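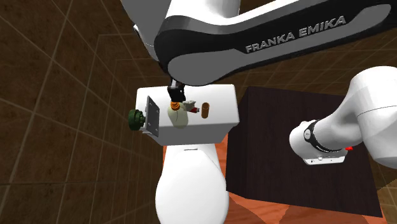 *Franka Emika arm above a small white table (render)*

## Cost recovery ceiling: does the unrecovered balance carry forward, and can it cross blocks?

I am trying to model government take under an offshore production sharing contract and cannot reconcile my numbers with the ones in a briefing note I was given. The contractor is Bruvon, and it holds two blocks, Praster and Cluvisar. Praster is producing. Cluvisar is still in exploration, with two dry wells so far.

Terms as I understand them:

- cost recovery ceiling of 50 percent of gross revenue in any year
- remaining revenue is "profit oil," shared between the state and the contractor
- royalty of 16 percent, taken off the top
- no mention of interest on unrecovered costs

Assume Praster development costs of 3,000 and yearly gross revenue of 1,000 (both in millions of dollars, flat price, no operating costs to keep it simple). My questions:

1. Is the ceiling applied before or after royalty?
2. If costs in a year exceed the ceiling, is the excess lost or carried?
3. Can the Cluvisar dry wells be charged against Praster revenue?

The briefing note says the development costs are recovered in six years. I get more than seven. I only have the summary of the contract, the annexes are not in my copy.

-- Wiebke Stüber

### Answer 1 (accepted)

Your two results differ on question 1 alone, so start there.

If the ceiling applies to gross revenue, the contractor can take half of 1,000 each year, and 3,000 is cleared in six years. That is the briefing note. If royalty comes off first, the ceiling is 50 percent of 840, or 420 a year, and the balance clears early in year eight. That is your number. Both designs exist. Your summary says "of gross revenue," which favors the note, but look for the definition of "Available Crude" or similar wording in the body of the contract. If it says "net of royalty," your version is right and the summary was loosely written.

The choice also changes the profit oil in the early years. With a gross ceiling, profit oil is 1,000 less 500 less 160. With a net ceiling it is the other 420. Check that your sheet does not deduct royalty twice, once in the ceiling and again in the split.

On question 2, carry forward without limit is the usual term, and the balance normally runs until it is recovered or the contract ends. Without an interest or uplift clause it carries at nominal value. Some contracts let a balance expire after a set number of years. The accounting procedure will say so, and it is nearly always an annex.

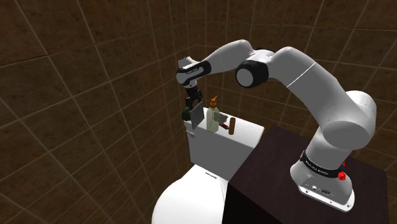 You do need that annex, then. It also sets which costs are recoverable in the first place: head office overhead, financing charges, insurance, spending before the effective date. A model that treats every dollar as recoverable will understate the state's share, sometimes by a lot.

On question 3, look for a ring fence. If Praster and Cluvisar are covered by separate contracts, costs stay with their own block unless a clause says otherwise. If one contract covers both, the default is often the reverse -- all costs in the contract area go into one pool, and the dry wells would be paid out of Praster revenue. Income tax may be ring-fenced differently from cost oil, so model the two separately.

-- Ludger Hellwig

### Answer 2

Six years is correct, I don't see the problem. The ceiling is always on gross.

> **Comment (Hellwig):** It is not always on gross. See above.

### Answer 3

Adding one item to the accepted answer. Your flat case has no operating costs, and in practice these are recovered first, under the same ceiling. If the field costs 100 a year to run, only 400 is left for the development balance on the gross basis, and payback moves from six years to seven and a half. Add a row for it before you compare with anyone else's figures.

Also check the audit clause. The state usually has a fixed window to object to a cost statement, and after that the costs stand. The Wunderlich template has a tab for disputed costs, which is adequate for this. Enter them as recovered in one case and disallowed in the other, and report both.
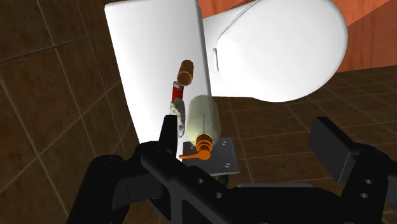
*Toilet from above, lid closed, gripper open in the foreground*

> **Comment (Stüber):** Thank you. I have requested the accounting annex. The body of the contract defines the ceiling on revenue "after deduction of royalty," so the summary was wrong. Both blocks are under one contract. I have not found a ring fence clause yet.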